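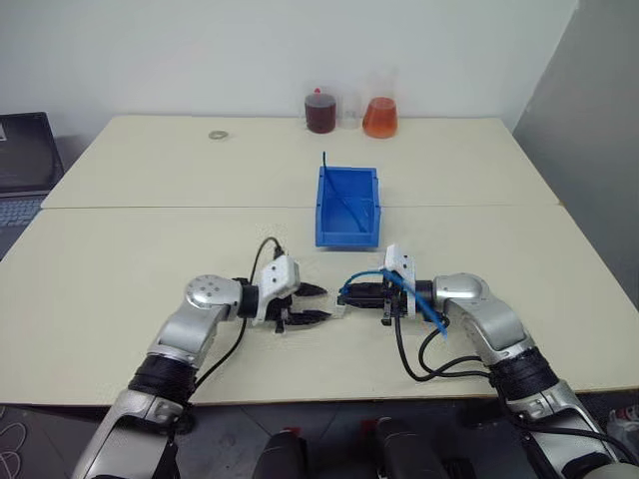

Sioned Griffiths 在讨论区里写道,她的旧手机锁屏放一晚上,早上一拿起来十几条消息同时蹦出来,时间戳却全是半夜的,她很想知道这些消息到底是卡在服务器那边,还是早就到了手机、被系统压着没显示。Ternville 这份数据就是从类似的疑问开始的,而且现在真的能回答其中一大半!

Ternville:手机推送通知延迟数据集

简介

Ternville 记录了安卓手机在不同省电设置下收到推送通知的时间。每条记录对应一条测试消息,从服务端发出开始,到手机上的客户端收到,再到通知真正出现在通知栏,三个时刻都有。我们最兴奋的是最后一段:以前能找到的公开记录大多只到“客户端收到”为止,而用户感觉到的“慢”,往往发生在那之后。

数据由 Olter 采集。Olter 是我们自己写的小客户端,界面难看,但非常省电,装上以后基本可以忘掉它。服务端叫 Bermúdez,负责按随机间隔发消息、记账、对时。两者的源码都在同一个仓库里,目录名就是各自的名字。

这一版有什么

参与采集的手机共 30 部,新旧混搭,有刚拆封的,也有屏幕碎了一角还在坚持上班的。每部手机连续跑 14 天,每天 200 条测试消息,白天黑夜都有。超过 90 分钟还没到的消息记为“超时”,保留在表里,没有删。做统计的朋友请一定留意这一列,把超时直接丢掉会让平均值好看得离谱。

相比上一版,改动主要有这些:

新增 shown_at 字段,也就是通知出现在通知栏的时刻。
省电模式拆成了系统级和应用级两列,原来混在一起,根本分不清。
修正了夏令时切换当晚的一批错误时间,感谢 Hubert Lehner 一行一行对出来。
网络类型里去掉了“其他”,改成留空。

文件结构

messages.csv 主表,每条消息一行
devices.csv 设备表,每部手机一行
settings_log.csv 设置变更记录,谁在什么时候开关了省电模式
clock_sync.csv 对时记录
notes.txt 采集期间的手写备注,很乱,但很好看,强烈推荐翻一翻

字段说明

msg_id:消息编号,全表唯一。
device_id:设备编号,与设备表对应。编号是随机的,和型号、地区都没有关系。
sent_at:服务端发出的时刻,协调世界时,精确到毫秒。
received_at:客户端收到的时刻,已按对时结果修正。
shown_at:通知出现的时刻,同样修正过。客户端拿不到这个值时留空。
priority:消息优先级,high 或 normal。
screen_on:收到时屏幕是否点亮。
charging:收到时是否在充电。
saver_system:系统级省电是否开启。
saver_app:应用级后台限制,取值为 none、optimized、restricted。
network:wifi、mobile 或留空。
timed_out:是否超时。

时间都存成整数毫秒,用电子表格软件打开时可能被显示成科学计数法,导入时把这几列设为文本就好。表里没有本地时间,想看昼夜差异的话,用设备表里的 utc_offset 自己换算。换算脚本在 tools 目录下,名字叫 to_local,运行很快。

怎么采集的

参与者安装 Olter,选一种设置方案,然后照常用手机。我们特意没有要求大家把手机插着电放在桌上,那样测出来的是另一种生活。有人带着手机去爬山,有人的手机整晚压在枕头底下,还有一部在冰箱顶上度过了大半个采集期(主人说那里信号最好)。这些都写在 notes.txt 里。

对时是整个项目里最磨人的部分。手机时钟会漂,有的漂得慢,有的一觉醒来就差出一截。Olter 每次联网都会和 Bermúdez 交换几次时间,取往返最短的那一次作为参考,两次参考之间按直线插值。Renata Witkowska 重写了这一段代码,写完之后倒着走的时间戳一下子消失了大半,那天晚上群里真的很热闹!剩下的那些仍在表里,received_at 早于 sent_at 的行就是,使用前请自行决定怎么处理。

消息正文是固定长度的随机字符,没有任何真实内容。通知标题统一为“测试”,所以参与者的通知栏在那段时间里相当壮观。
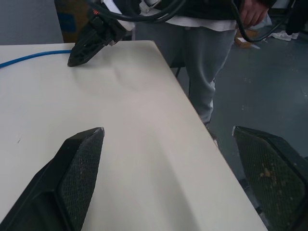

为什么同一部手机在充电时偶尔反而更慢?
多半和网络切换有关。我们查过的几部手机里,插上充电器往往意味着人到家了,手机正从移动网络换到无线网络,旧连接断了,新连接还没建好,消息就在中间等着。把 network 和 charging 两列放在一起看,再对照前后几条消息,通常能找到切换的那一刻。若只看稳定连着无线网络的时段,这个现象就淡了很多。

快速上手

克隆仓库之后,先运行 tools 目录里的 check,它会核对文件是否完整。然后可以打开 examples 目录,里面有一个最小的分析脚本,读入主表,按 saver_app 分组,画出延迟分布。画图时横轴请用对数刻度!普通刻度下所有东西都挤在最左边,长尾部分什么也看不见,而有意思的恰好全在长尾里。

想自己接着采的话,Bermúdez 可以跑在很便宜的小服务器上,甚至一块旧单板机也行。配置文件里需要填的只有推送服务的密钥和监听端口。Olter 的安装包要自己编译,签名用自己的,别用仓库里那个调试签名发给别人。

Culero 是配套的清洗工具,读入原始日志,输出和本数据集同样格式的表。它对坏行很宽容,会把读不懂的行放进单独的文件,不会中途罢工。Mercedes Ccori 还给它加了断点续跑,处理大日志时真是救命。

已知的问题

参与者大多是对手机很熟的人,会自己改后台设置。普通用户从来不碰这些开关,所以 saver_app 为 none 的比例在我们这里偏高,别拿它去推断大众的使用习惯。

部分定制系统会把短时间内到达的通知合并显示,这时好几条消息共享同一个 shown_at。我们保留原样,没有拆分。

手机重启期间的消息也会计入延迟。重启时刻写在 settings_log.csv 里,事件名为 boot。

平板没有收录,手表也没有。手表转发通知的延迟是另一个迷人的大坑,Hortensia Restrepo 已经在挖了,有兴趣的可以去讨论区找那个最长的帖子。

适合做什么,不适合做什么

拿来比较不同省电设置的影响、研究推送重试策略、练习处理带截断的延迟数据,都很合适。已经有人用它给课堂作业出题,学生画的图贴在讨论区,有几张比我们自己的好看多了。

不建议用它给手机品牌排名。每个型号只有一部或两部,换一张电话卡结果就可能大变。devices.csv 里也只写了系统大版本和内存档位,没有写品牌。

隐私

Olter 只能看到自己的通知,不读取其他应用的内容。位置没有采集,运营商名称在导出时已去掉。utc_offset 会透露大致的时区,参与者在加入前都知道并同意。如果你参加过采集又改了主意,发邮件附上自己的设备编号,下一版会删掉对应的行,旧版的下载链接也会一并撤下。

许可

数据以 CC BY 4.0 发布,代码用 MIT 许可。引用时写 Ternville 加版本号即可,仓库根目录有现成的引用文件。

参与贡献

非常欢迎!眼下最缺的是使用移动网络、几乎不连无线的手机,以及内存小的老机器。下一轮采集在 January 开始,想加入的话在讨论区开个帖子,写上系统版本和你愿意跑的设置方案。发现数据错误请附上 msg_id,光说“中间有一段怪怪的”我们也会去找,只是会找得久一点。

翻译也需要人手,Olter 的界面文字很少,一个下午就能译完。文字都在 strings 目录里,新建一个语言文件,提交时勾上“界面翻译”标签。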